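Home Notebook Parts shelf Log in Search

Bench notebook, January
Peter Kadlec

Started 8:40. Continuing with the desktop towers from the Dodton lot. The plan for today was the first one off the pallet, all the way down to the board, with times and notes for each part, so that whoever does the next batch isn't starting from nothing.

The lot is 13 towers, all close to the same model, from an office that closed. They came through Hájek with a single sheet of paper that lists 423 items, most of which are keyboards, mice and power cords. The towers are one line on that sheet. No specs, no notes about which ones were working. I gave up trying to match their sheet to our own stickers and numbered the towers in marker on the underside, 1 to 13. Use those numbers and ignore the sheet.

What we want out of each one, in order of how much we care:

Hard drive, with its blue caddy. The drive goes to wipe, the caddy comes back to the shelf.
Memory, sorted by size and speed.
Processor.
Power supply, if it passes on the tester.
Graphics card, where there is one.
Case and board go last. Tratolar takes the steel and they take boards by weight. They do not want batteries in the boards. They sent a box back over that in the fall and I don't want to drive out there again.

Before opening anything: power cord out, hold the front button for a few seconds, then lay the tower down on its side on the slotted table. I had been doing these on the wood bench with the tower standing up, and it is much slower. Lying down, everything faces up, the small screws stay where you drop them, and you can see down past the card without a flashlight in your teeth. The slots in the table do eat screws though. I lost two and found one. Keep a magnet dish next to the case and put the screw straight in the dish.

Side panel. Comes off easily once the latch moves. On tower 1 the latch was stiff and I put a drop of oil on it, which I probably didn't need to do on a case that is going for scrap. On tower 4, which I opened quickly just to compare, it moved with one finger.

Dust. Less than I expected from an office. A thick mat at the front grille and almost nothing on the board. I took tower 1 outside and blew it out before starting. Don't do this indoors. The filter in the room is due for a change as it is.

Processor and memory first, then the drive. I went back and forth on this. The drive is the easiest part to get at and it's tempting to start there, but the cables to it lie across the board and once they are loose they flop into the socket area. With the socket already empty there is less to worry about. Leave the lever and the frame as they are afterward. Cooler comes off before any of that, obviously, and the old paste gets wiped with alcohol while it's sitting in front of you.

The gray tray on the left of the table is for the small parts. The processor has its pocket and the memory lies in its slot. Please use them. A processor left on a bare table gets a sleeve dragged over it sooner or later.

Drive and caddy:
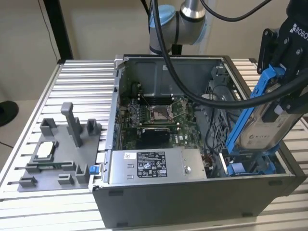
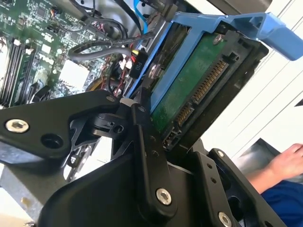
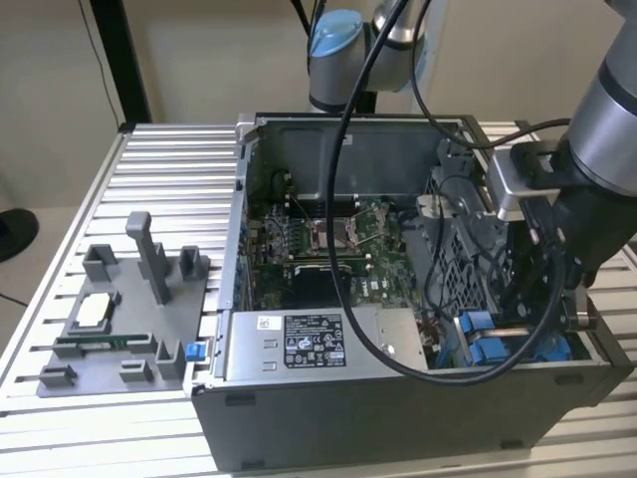

For the caddy, both cables come off before anything is lifted. Data cable first, then power. The data plug has a small metal clip on most of these and if you pull without pressing it you can take the plastic tongue off the drive. I did that to a drive last year and it was a good drive. The power plug has no clip and is tight, so work it from side to side a little and hold it by the plug body. Don't pull on the colored wires.

Then squeeze the caddy and bring it up at a slant. Straight up doesn't work well, it catches on the way. Slow is fine. If it stops, look for a cable under it before pulling harder.

Label the drive before it leaves the table. Tower number, then a dash, then the date. I write it on blue tape and stick the tape to the drive itself – not the caddy, the caddies get mixed up within the hour. Then it goes in the lidded bin for wiping. No drive stays on the table over lunch. That was the rule at the old place and I would like to keep it.

Hours. The tool reports 2,457 power-on hours for the drive from tower 1, which is low for an office machine. I wrote it down, read it again after a restart and got the same number. No reallocated sectors. If the others are like this one the drives are worth more to us than I had figured, and we should think again about sending them to the school project as a set with the memory. I won't say anything to them until at least half the lot has been read.

Power supply. Four screws at the back, a catch inside, slide it forward and lift. Unplug everything from the board first and lay the bundle over the outside of the case so it doesn't drag. The big connector on the board is the worst one on this model. Press the tab all the way in with a thumb and rock it. I used the flat plastic tool on the tab and that helped. Don't use a screwdriver – there is a scratch across the corner of a board on the shelf that came from exactly that, and the board never started again.

Tester results go on the yellow card. Write the numbers, not "ok." We have a stack of cards from before the holidays that say "ok" and I can't tell whether somebody tested them on load or just looked for a green light.

Graphics card. One screw and the catch on the end of the slot. The catch is hard to reach under a wide card. Push it down with something thin and plastic and lift the card from the bracket end at the same time. The ones in this lot are low-end, quiet, with a plain heatsink, and are fine for a second monitor. I would keep three or four for spares and list the rest.

Battery out of the board. I want this done at the table for every single board and the battery dropped in the jar, even if the board is going in the keep pile. Then Tratolar has nothing to complain about.

Times, tower 1, including writing these notes and one phone call: 95 minutes. That's not a useful number for planning. Without the notes I think half an hour is fair, and less once the hands know where things are. Elby did the first lot in the old room a good deal faster, but the screws from that lot are still in one coffee can, all sizes together, and I've been sorting them on and off since then.

Screws. Four kinds in this case so far:

Coarse thread, hex head, for the power supply and the cover.
Fine thread, short, for the drive in its caddy. Leave these in the caddy after the drive is out. Screw them back into the holes finger tight or tape them to the side in a small bag.
Fine thread, longer, with a collar, board to case.
One odd one behind the front panel, a star head. I don't know why.

Bags are in the second drawer. The small size with the white strip takes marker properly, the large size doesn't.

Things to order or make:
Blue tape, we are on the last roll.
Alcohol wipes. The tub is open and has been drying out, so a smaller tub this time.
Batteries for the tester.
More of the antistatic bags in the memory size. We have plenty of the big ones and it's silly to put one stick in a bag made for a board.
A strip of something to lay in the slots in the table on the side where the screws come out. Foam would do, or a piece of old rubber mat. I'll look at what's in the back before buying any.

Things that went wrong, so they are written down. I cut my left thumb on the edge of the metal shield at the back of the board, not deep. The stamped edges on these cases are worse than they look. Gloves with the rubber fingertips are fine for the case work and too thick for the memory latches, so you end up taking them off and putting them on again. I also put the first bag of screws in the wrong bin and had to go through it. And the label printer is doing half a label and then a blank one, again. I turned it off and wrote by hand.

One question for whoever was in last: is the box of caddies under the window from this model or the older one? They look the same from the outside. I tried a single one against the caddy from tower 1 and the rails seem a touch shorter, but I didn't have the calipers with me. If they are the older ones they should have a label on the box, and if they fit then we have enough and can stop saving every cracked one.

Left for tomorrow: towers 2 and 3, same order as above. Tower 4 is open, with the panel leaning behind it, and nothing has been taken out of it yet. Tower 9 has a sticker across the drive cover with a name on it, so please leave that one closed until I've called Hájek about it.

Swept, lidded bin locked, jar back on the shelf. Finished 3:15.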